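Kovamano hand grippers, build log
December, started 9 a.m., shared workshop, round table
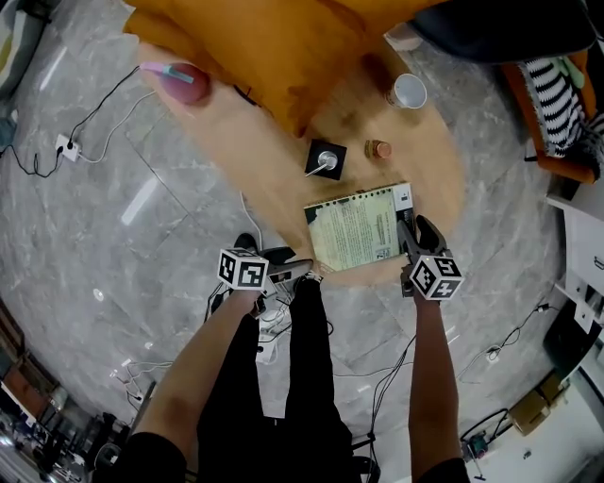
Where things stand

Both grippers are together and both marker cubes are on! I've been looking forward to writing that line. The left one was finished last time, the right one got its black jaws this morning, and for the first time I can sit down with one in each hand and reach for things on the table as a pair. It feels great. A bit like wearing very stiff oven mitts, but you stop thinking about it sooner than I expected.

Weight is still on the high side out at the cube end. My wrists noticed after the first long stretch. I want to try a shorter post under the cube, although that puts the markers closer to my hand and I'm not sure how the tracking will like it.

Tracking

Ran the Gekberg tracker on both cubes at the same time. Long run this morning: 1,721 frames recorded, 70 of them with one cube or the other missing. I went through the bad ones by hand and nearly all fall in two places. One is when I roll my wrist so far that a single face points up at the camera at a flat angle. The other is when the two cubes pass close together and one hides the other. The second is my own fault and I can just move differently. The first might get better with a slightly tilted cube mount, so that's on the list.

Set the minimum run length to 1,000 frames. Short runs were making everything look better than it is.

Notebook test

Spiral notebook flat on the table, green cover up, push and nudge from the right edge with the right gripper, left one hanging back out of the way. Then try to get a jaw under the cover and lift it.

Pushing: lovely. Smooth, easy to steer, and the jaw tips stay where I put them.

Lifting the cover: not there yet. The tips are too blunt to get under card that thin. I got it a few times by pressing down on the corner and dragging, but it's more luck than method. Going to print a set of tips with a thin lip on the lower side. Might also try a strip of rubber on the inside face, the kind left over from the Purkel job (bottom drawer, if it hasn't been used up).

After that I want to move on to the paper cup and the little amber jar. The cup worries me more than the jar. I squeeze harder than I think I do.

Cables

Still a mess. Everything comes down from the grippers between my knees and then off across the tiles, and twice I rolled my chair onto something. Plan: bring both bundles to one point under the table, tie them there, and leave enough slack above it for a full reach forward. I measured slack standing up last time, like a fool, and sitting down is a completely different length.

If you use the table after me, please don't pull the power cables out of the white floor box. Ask first, or leave a note.

Small stuff

Right trigger sticks a little on the way back. Sanded the inside of the slot, better, not gone. Left trigger is perfect and I have no idea what I did differently.

The file for the cube mount is in the Okoro folder, newest one at the top. The older one has the screw holes too close to the edge and it cracks.

Next

Tips with the lip, right hand first.
Tilted cube mount, one only, and compare against the other side in the same run.
Tie down the cables.
Cup test, with plenty of spare cups.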